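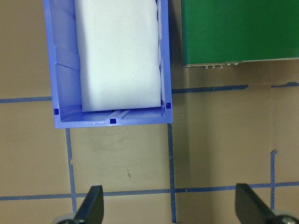 Contenedor azul sobre la mesa de trabajo, dividida en celdas con cinta. Foto: Eltska.

Eltska publica los resultados de Clotus, su ensayo de tareas domésticas y de taller con brazo robótico

Dos de las seis tareas evaluadas alcanzan el umbral de uso sin supervisión directa

Tlapale, 1 de agosto de 2024. Eltska ha publicado los resultados de la primera fase de Clotus, un programa de ensayos que mide la capacidad de un brazo robótico para ejecutar tareas manuales propias de una vivienda o de un taller pequeño. La fase comprendió 886 intentos válidos, realizados en el laboratorio de la empresa en Tlapale y finalizados en julio. El control del brazo corrió a cargo de Prinach, el software de manipulación desarrollado por Eltska.

El protocolo incluye seis tareas: guardar objetos en un contenedor, retirarlos de él, clasificar piezas pequeñas por tamaño, doblar paños, cerrar cajas con tapa y limpiar una superficie plana. Una tarea se considera apta para su uso sin supervisión directa cuando al menos el 70 % de los intentos termina sin intervención del operador y dentro del tiempo asignado. Guardar y retirar objetos superaron ese umbral. Las otras cuatro quedaron por debajo.

«Con estos datos no podemos afirmar que la máquina esté preparada para las tareas de una casa», señala Gaëtan Roussel, responsable de ensayos de Eltska. «Podemos afirmar que mueve objetos rígidos de un punto a otro con una tasa de acierto conocida. Para un taller con piezas repetidas eso ya tiene utilidad. Para una cocina, todavía muy poca». 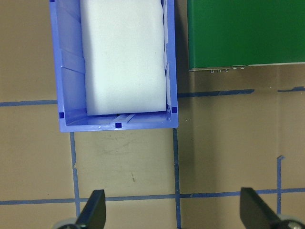 Los intentos se distribuyeron por celdas de la mesa, de modo que la posición inicial de cada objeto quedara registrada y pudiera reproducirse. El operador colocaba el material en la celda indicada por el plan de ensayo, se retiraba del área de trabajo y autorizaba el inicio del ciclo. Toda corrección manual, incluida la recolocación de un objeto volcado, se contabilizó como intervención. Los intentos interrumpidos por causas ajenas al brazo, como cortes de alimentación o pérdida de comunicación, se excluyeron del recuento.

El informe distingue entre fallos de percepción, de agarre y de depósito. En los objetos rígidos predominan los de depósito: la pieza llega al contenedor, pero toca el borde o queda apoyada sobre otra. En los materiales deformables la mayor parte de los fallos se produce antes, durante el agarre. Los dedos cierran sobre un pliegue distinto del previsto y la trayectoria calculada deja de ser válida. El doblado de paños obtuvo el peor resultado de la serie por este motivo.

La clasificación de piezas presentó un comportamiento desigual. El sistema asignó correctamente el tamaño en la mayoría de los ciclos, pero rebasó con frecuencia el tiempo máximo cuando dos piezas estaban en contacto. Prinach intenta separarlas mediante un empuje lateral y repite la captura de imagen después de cada desplazamiento. Eltska considera que el tiempo de esa secuencia puede reducirse sin modificar la pinza.
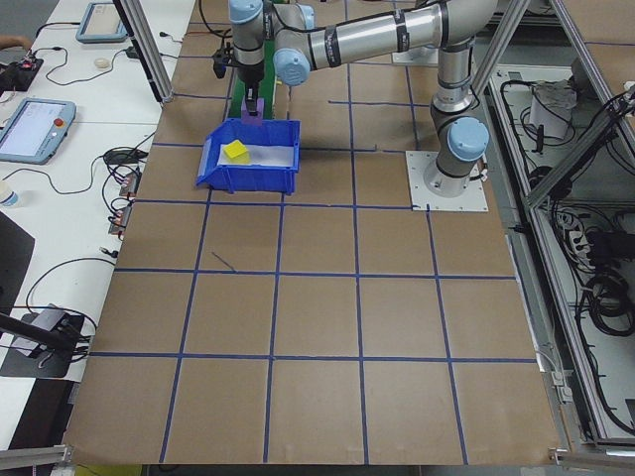 En cuanto a la preparación del puesto, el informe recoge que cada cambio de tarea exigió revisar la posición del contenedor y ejecutar una verificación de las cámaras. Esa operación no se incluyó en el tiempo de ciclo. Según Roussel, es una limitación relevante al trasladar los resultados a un entorno real: «En una vivienda los recipientes cambian de sitio varias veces al día. Si hay que verificar el sistema cada vez, una persona termina antes haciendo la tarea a mano».

Tampoco se evaluaron el trabajo compartido con personas dentro del alcance del brazo, el manejo de líquidos ni la manipulación de objetos frágiles. La empresa no prevé comercializar una versión doméstica de Prinach a partir de esta fase. La segunda mantendrá las mismas tareas y el mismo umbral, e incorporará posiciones de contenedor no conocidas de antemano.

El informe técnico, con la definición de las tareas, los criterios de exclusión y la tabla de fallos por categoría, puede solicitarse al departamento de comunicación de Eltska.

Acerca de Eltska
Eltska desarrolla software de control y métodos de ensayo para manipulación robótica. Su laboratorio se encuentra en Tlapale.

Contacto para medios
Eltska, departamento de comunicación, Tlapale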